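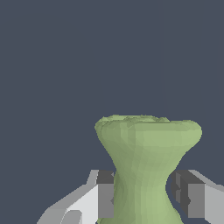

Sandra Tunstall would like it known that she had money on the other one. She repeated this twice during the call, and once more in an email afterward, in which she also said that anyone who picks a winner from a spec sheet deserves to lose lunch over it.

The other one was the Dresik, the more expensive of 2 parallel-jaw grippers that Steltimside has been putting through their paces in simulation before it spends anything on hardware. Its rival, the Grimshaw, is plainer and cheaper and comes with a manual that seems to have been translated by someone in a hurry. The results went up on the Steltimside site on 4/12/24, under a headline so modest that most people scrolled past it.

The test was easy to describe and tedious to run. Each gripper got 1,000 tries at picking up an awkward object, for a total of 2,000, all with the same simulated arm and the same controller. To pass, the gripper had to close, lift, and keep hold through a short shake. Letting go early was a fail. So was flinging the thing into the void, a result the team logged under its own heading after it came up more often than expected.

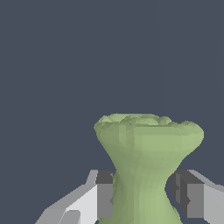
The Grimshaw came out ahead, by a margin Tunstall calls "annoying." Both grippers did fine when the fingers met the object at the same moment. The trouble started when one finger got there first. The Dresik's controller took that first touch as a signal to squeeze harder, and the object was shoved sideways before the second finger arrived. The Grimshaw, whose settings are lazier by default, waited for contact on both sides and then tightened up. Slow and dim, in other words, and very good at its job.

Dresik fans (there are some, and they write in) have pointed out that the delay can be changed with one line in the settings file. Steltimside agrees. It ran the Dresik again with that line changed and the gap closed by roughly half, which cheered everybody up except the person who had already made the slides.

There are the usual warnings. Friction in a simulator is whatever you typed in that morning, and the rubber on a real fingertip picks up dust, oil and lunch. The lumpy surfaces in the test also make life strange for the contact solver, which sometimes decides that a tiny bump is a cliff. The team threw out 3 runs in which the object passed straight through a finger. That would be a great feature if anyone could ship it. 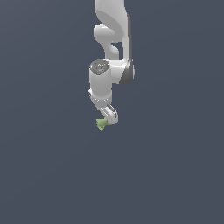 Next up is the same comparison on real arms at the Ikness site, planned for May if the mounting plates show up. They have been on order for a while, and the supplier's last update was the word "soon." The plan is to keep the number of tries the same and add a second controller, mostly so that the grippers can stop taking all the blame.

Steltimside says it will publish the settings files along with the results this time, after complaints that the first batch left out the closing speed. Tunstall has already placed her bet for the second round. She is staying with the Dresik.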